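Sorting the odds and ends at Durrani

The back counter at Durrani, a secondhand housewares shop, is where the mixed boxes end up. The owner, who has run the place since February, prices most of what comes in by the piece. What has no obvious shelf goes into metal bins.

"People bring a box from a kitchen drawer and the garage is in there too," she said. "You get a lid with no jar. You get a cup, then a clamp."

The shop takes in almost 1000 small items a month and sells 500 of them. The rest go to Gistetti, a wholesaler across town, or get recycled. She keeps a paper tally by the register. The last page stopped at 241.

She does not sort by color or by size. "I sort by what somebody is going to ask for. They ask for a squeeze bottle. They don't ask for something yellow."

Bottles are checked for their caps and straps first. A strap that still holds its cap adds a little to the price. Lids are kept apart for a week in case the matching container turns up in another box. Sometimes it does.

The bins are plain metal because the plastic tubs she started with cracked. Scuffs on the rim do not bother her. "They're bins," she said.
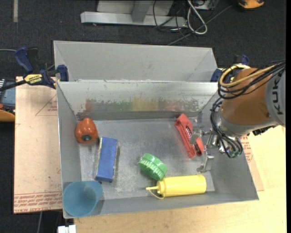 Usa, a regular at the shop, would rather have the lids tied to a string on the wall, where a person could hold a jar up to them without digging.

The owner has heard the idea before and may try it. She wants to clear the play food first. Peppers and other vegetables, real-looking or not, tend to get mixed in with the tools, and parents ask for them by the bag.

"I'll do the string after that," she said. "I have the hooks already."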